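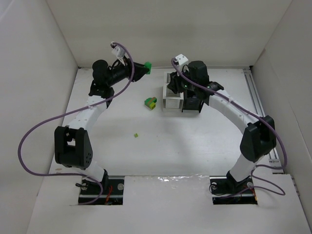
Green block up in the air, white ribbed basket close by.

Fri 8 July

Toy blocks and what to keep them in

I said in my last post that I would write up the block situation once it was finished. It is finished enough. The blocks are out of the hall closet, sorted, and back in the living room in baskets, and they have stayed that way long enough that I think I can say something useful.

Some background for anyone new. We have a lot of blocks. Some came from my side of the family, some came from yard sales, and a big share came in one go from a neighbor on Cillbridge who was moving and wanted the bin gone by the weekend. The lid on that bin said 1,000 pieces. I doubt it. I never counted, and plenty of what was in there turned out to be parts of other toys, dried-out markers and a bicycle bell.

For most of the past year everything lived in that one bin. It was deep, it was gray, and the only way to find a particular piece was to tip the whole thing out on the rug. The kids did this every day. Then the rug was covered, they played with a handful, and putting it all back took longer than the playing did.

First attempt: sorting by shape. I did this over a long weekend with the blocks spread across the dining table. Long ones, square ones, arches, odd ones. It looked great and it lasted until Monday. My kids do not think about blocks by shape. They ask each other for "the green one" or "the big red one," and when they clean up they do the same thing. A sorting system based on something they never mention was not going to hold.

Second attempt: sorting by color, which is what we still have. Green goes with green. A four-year-old can do it, and a tired adult can do it at the end of the day with the lamp on low. Blocks with more than one color go in with the odds and ends. There was some debate over teal. It is in with the blues.

Now the containers, which is what most of you wrote to me about.

I tried cloth cubes first, from Iminari. They fold flat, they were cheap and they match the shelf. They also slump. Once a cube is half full the sides lean in, and a small child reaching for something at the bottom ends up pulling the whole cube off the shelf. The fabric picks up crumbs too. I have moved those cubes to the bedroom, where they hold socks and are fine.

Then I tried clear boxes with snap lids. You can see what's inside, which I liked, but a lid is one more step. The lids came off on the first day and were never put back on. They went under the couch. I found the last of them in a boot.

What worked was plain white plastic baskets, the rectangular kind with slots. I got a set of 3 from Folska and went back for more. The sides are stiff, so they keep their shape when empty, and a block dropped in from above goes in without the wall folding over it. You can hold one by the rim with one hand. Grit from the rug falls through the slots, so I wipe down the shelf under them every week or so, and when a basket itself gets sticky I rinse it in the tub and stand it on end to drain.

They do have faults. The slots are a little wide for very small pieces. Our smallest blocks, the ones the size of a sugar cube, can work their way into a slot and get stuck there, and I keep those in an old cookie tin instead. Bright white also shows every crayon mark. A melamine sponge takes care of most of it, and I've stopped caring about the rest.

A few notes on size, as I bought wrong the first time. The large basket looks like the better deal in the store. Full of blocks it is too heavy for a child to carry, and if they can't carry it they will drag it, and our floor has the scratches to prove it. The medium is the one to get. Fill it two thirds of the way and stop. If you have more blocks in one color than fit, start another basket or put the extras away for a few months.

I did put a good number away. There is a box in the garage marked September, and when school starts again I plan to swap it with whatever is out now. I don't know yet if they'll care. When I did this with the puzzles they acted like they were brand new — so I have some hope.

For labels I used colored tape from Xie, one strip on the front edge of each basket. The tape is good and comes off clean. On a basket with ribbing across the front it will lift at the raised parts if you lay it there, so put it up on the rim where the plastic is flat. I tried printed labels with words as well, but only one of our kids reads, and she did not need a label to tell her what green looks like.

Cleanup is where I've noticed the difference. We clear a surface first, usually the play table, and everything from the floor goes up on it. Then the baskets come over and sit at the back of the table, and the blocks go in a few at a time. Working on a smooth, clear surface is much easier than picking straight off a rug. You can see what's left, and nothing hides under the fringe. With 2 kids doing it we are finished before the pasta is. With one kid and one parent it's slower, and there is more talking.

We do still have blocks in the wrong baskets. I pick them out when I see them and don't make a thing of it. Every couple of weeks there's a yellow in with the orange, and under the lamp I'd have made the same mistake.

If you are starting from one giant bin like we did, I would pull out everything that isn't a block before you buy a single container. It took me an evening and two grocery bags, and the pile was a lot smaller afterward. Then sort onto towels on the floor and leave it for a day to see how much of each color there is. I skipped that part and ended up with an extra basket, now full of clothespins.

Next up is the art drawer. The glue sticks are a problem.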